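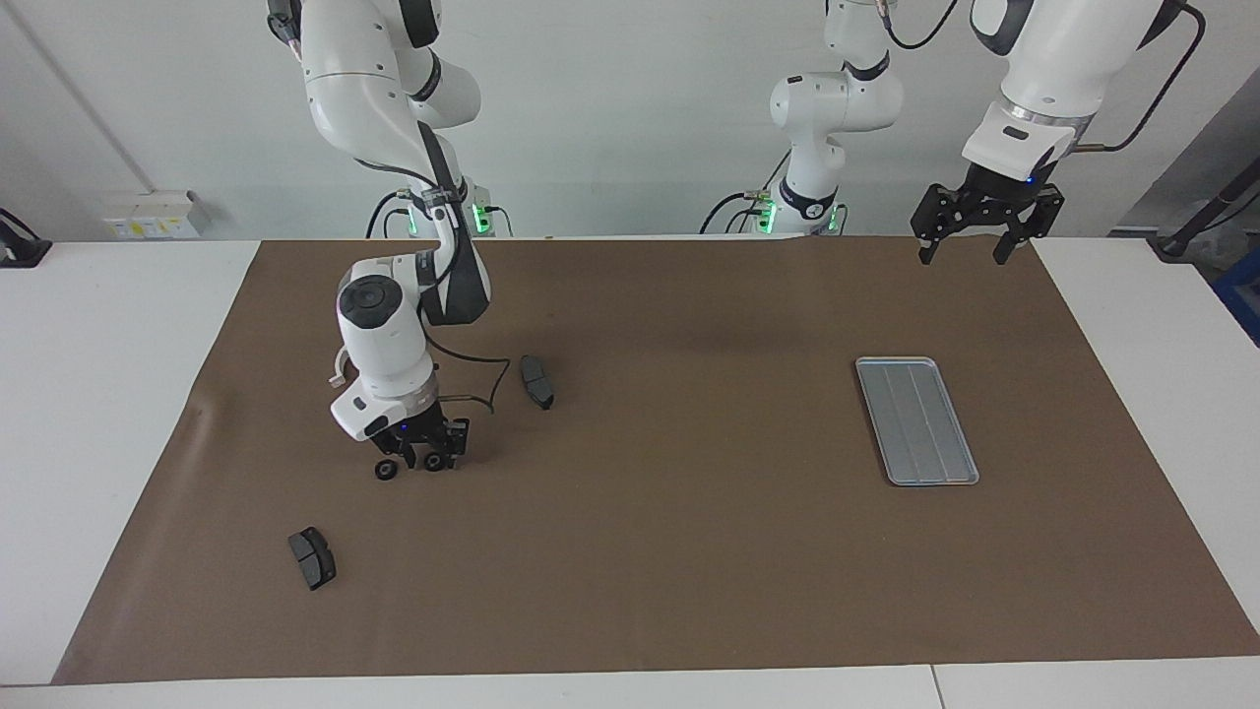
Rapport de projet — Poste bimanuel de rangement de plaquettes de frein
Dorin Toma, Simão Cordeiro
Encadrant : Oluf Hedegaard
Atelier partagé Odov

1. Objet
Le poste doit saisir deux plaquettes de frein posées sur un tapis brun et les déposer dans un bac métallique nervuré. Les deux bras sont fixés au bord arrière de la table. Chacun porte une pince à deux doigts.

2. Montage
Le tapis laisse libre une bande de plateau sur les côtés et à l'avant. Le câble du poignet droit forme une boucle au-dessus de la zone de travail ; la trajectoire d'approche en tient compte. Le bac n'est pas bridé et son orientation varie d'un essai à l'autre.

3. Protocole
Nous avons réalisé 25 essais, plaquettes placées à la main, orientation libre. Le bras droit traite la plaquette la plus proche, puis la seconde. La pince gauche maintient le bord du bac pendant la dépose.

4. Résultats
Dépose complète des deux plaquettes : 8 essais. Dans trois autres, une seule plaquette a été déposée. Les échecs restants viennent surtout de la prise : le profil courbe fait pivoter la pièce entre les tampons ronds de la pince droite.

5. Suite
Iulian Bogdan reprend la commande en effort. Des doigts à empreinte sont en cours de dessin — impression prévue en novembre.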